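Le club de robotique Plirnidora ouvre sa saison en simulation

Publié le 18 octobre 2022

Le club étudiant Plirnidora a mis en service son environnement de simulation pour l'épreuve de manipulation du concours Hellum, dont la finale est fixée au mois de mars. Les 4 équipes inscrites travaillent sur un même modèle de bras, commandé par le logiciel libre Zhuravel, et ne passeront sur la machine réelle qu'après validation de leur programme.

Le règlement impose la saisie d'un petit objet posé à plat, puis sa dépose dans une zone tirée au sort. Chaque programme est exécuté 200 fois, avec une position de départ différente à chaque essai. Le seuil de qualification est fixé à 130 réussites. Une collision avec un objet voisin annule l'essai - une règle nouvelle cette année, qui pénalise les trajectoires trop basses.

Ottó Vass, responsable de l'encadrement technique, indique que les premières difficultés portent sur l'orientation de la pince à l'approche. Les objets fins offrent peu de prise et tolèrent mal une erreur d'angle. Les équipes disposent de deux points de vue simulés, l'un sur la pièce, l'autre au plus près de la pince.

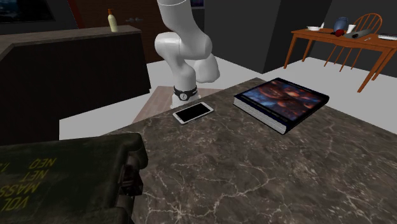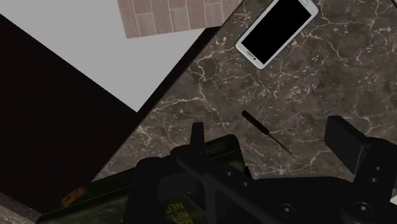
Plan de travail en marbre virtuel, avec un smartphone parmi les objets posés.

Pour Jolene Treloar, le seuil reste trop bas : un programme qui échoue 3 fois sur dix ne devrait pas, selon elle, être chargé sur un bras réel. Elle demande que la règle soit revue avant l'ouverture des essais sur machine.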